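Open day at Trakinus, Vurkden – quick notes

Typing this up on the train before I forget it all. Spelling will be what it is.

Got there at 9:40, doors at ten, line already out to the bike racks. Free entry but you need the wristband for the upstairs part, so get that first. I didn't. Had to go back down and wait again.

The building is the old Calimlim bottling hall. They took it over and kept the floor drains and one of the cranes. 1,667 square meters over two levels according to the board by the stairs. Ground floor is machining, small stuff, and a row of benches where they build up the joints. Upstairs is where the arms get taught things.

Ground floor first. Loud. Ear plugs in a bowl at the door, take two pairs, they're tiny. A nice long talk at the gearbox bench about grease, of all things – how much goes in, why the first batch ran stiff on cold mornings, how they now leave every joint turning overnight before it gets anywhere near an arm. The woman doing it clearly loved the subject. Kids bored, me not.

Then the cable bench. Apparently cables are what wears out. Not motors. They bend a test loop back and forth until it gives up and write the number on a strip of tape on the wall. Best strip I saw said 1,130 hours. Worst said 600, with a sad face drawn next to it. I asked why not put it all inside the arm and the answer was you can, then you spend a day getting one out when it breaks. Fair enough.

Coffee was in the yard. Long wait, decent coffee, bring cash.

Upstairs at 11:30 with the wristband. Groups of a dozen, twenty minutes each, and they do hold you to it. The project up there is called Trurkedik and it's all household work. Putting things away, getting things out, opening and closing. Our guide was quick to say none of it is for sale and won't be for a good while. I liked that. Last year's fair I went to had a guy promising me a robot butler by spring.

What they care about is mess. A clean table with one cup on it is easy, any lab can do that. A real counter has stuff all over it, and the arm has to get in between things without knocking into them. So the practice counters are set up like somebody lives there. Things get moved between tries so it can't just repeat what it did before. A person does the task by hand control first, many times over, and the recordings go into the training. The task on the day I went had 685 recordings behind it. Guide said that's still low.

Slow. I should say that. If you've seen sped up videos online, forget those. Each move takes a while and there's a lot of hanging in the air thinking it over. My group went very quiet watching, then everybody talked at once when the arm finally backed off. One man wanted to know if it could do dishes. No. Somebody always asks, the guide said.

Questions I got in: does it know how hard it's gripping? Sort of, from the motor current, and they're trying out better sensors. What happens when it gets stuck? It stops and waits for a person. Can it tell one bowl from another? Better than it could last March. I had three more questions but time was up and the next group was on teh stairs.

Practical stuff:

Parking is bad. Take the train, it's a ten minute walk, signs are good.
Stairs only to the upper level during the open day, the lift was being used for freight. Ask at the desk if you need it, they did run it for one family.
Photos fine upstairs, not at the machining end.
Go early. By one o'clock the upstairs wait was over an hour.
Lunch is a hot dog or a cheese roll. The cheese roll was gone by noon.

They run it every year, always on a Sunday. I'd go again, mostly for the upstairs part, and I'd skip the talk in the front hall, which was a slide show you can get of their site. Next time I want to ask about the drawers – how far it has to pull before it decides one is open, and who picks the number.
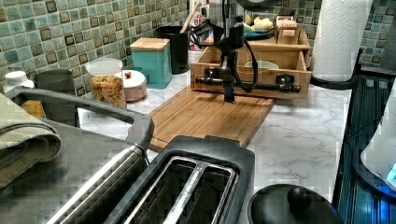
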